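Greifen ungeordneter Haushaltsgegenstände aus einem Behälter
Projektbericht, Studienprojekt Robotik, vorgelegt am 26.01.2024
Bearbeitung: Panagiotis Moschos, Mei-kuen Hsueh
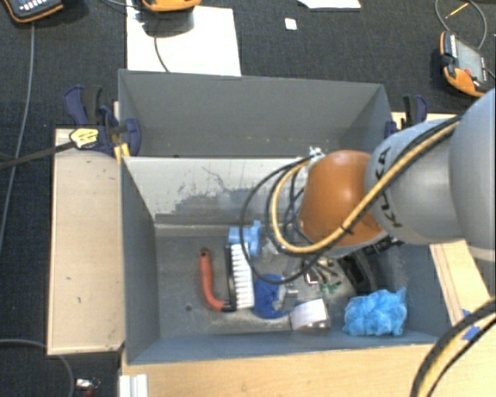 Abb. 1: KUKA-Arm über dem zweigeteilten Behälter, im vorderen Fach unter anderem Bürste, Kleberolle und Tuch

1 Aufgabenstellung

Das Projekt Lerkholm untersucht, ob ein handelsüblicher Industriearm einfache Aufräumarbeiten ohne Eingriff einer Bedienperson ausführen kann. Betrachtet wird eine Teilaufgabe: Gegenstände liegen ungeordnet in einem Fach und sollen einzeln entnommen und in das zweite Fach umgelegt werden. Im Haushalt entspricht das dem Ausräumen einer Putzkiste, in der Werkstatt dem Vorsortieren von Kleinteilen.

2 Aufbau

Der Behälter ist grau, oben offen und mit zwei blauen Zwingen auf einer hellen Holzplattform fixiert. In Vorversuchen ohne Fixierung verschob sich der Behälter bei Wandkontakt des Greifers, wodurch die Kalibrierung ungültig wurde. Die Leitungen werden außen am Arm geführt. Diese Lösung ist einfach zu warten, verdeckt aber je nach Armstellung einen Teil des Fachs, sodass die Lageerkennung erst nach dem Rückzug des Arms ausgelöst wird.

Die Auswahl der Objekte deckt unterschiedliche Eigenschaften ab: längliche Form (Bürste mit rotorangem Griff), runde Form (Kleberolle) und fehlende Formstabilität (hellblaues Tuch).

3 Durchführung

Insgesamt wurden 1341 Greifversuche aufgezeichnet. Davon entfielen 400 auf das Tuch. Ein Versuch galt als erfolgreich, wenn genau ein Gegenstand im Zielfach abgelegt wurde. Nach 3 Fehlgriffen in Folge am selben Gegenstand wurde der Durchgang abgebrochen und die Lage von Hand verändert.

4 Ergebnisse

Die Bürste wurde am Griff zuverlässig gefasst, an den Borsten dagegen selten. Bei der Kleberolle hing das Ergebnis von der Orientierung ab; flach liegend war sie nur über die Innenkante greifbar. Das Tuch verursachte die meisten Abbrüche. Lag es zusammengeknüllt in einer Ecke, wurde die Bahn wegen Kollisionsgefahr mit der Wand häufig verworfen. In anderen Fällen hob der Greifer einen benachbarten Gegenstand mit an.

5 Bewertung

Für formstabile Gegenstände in bekannter Umgebung ist die Aufgabe lösbar, allerdings deutlich langsamer als von Hand. Ein unbeaufsichtigter Betrieb ist mit dem vorliegenden Stand nicht vertretbar. Offen bleiben die Erkennung von Mehrfachgriffen und eine Strategie für Textilien in Wandnähe. Für die Fortsetzung wird eine Kraftmessung am Greifer vorgeschlagen; der Einbau erfordert einige 2 Wochen.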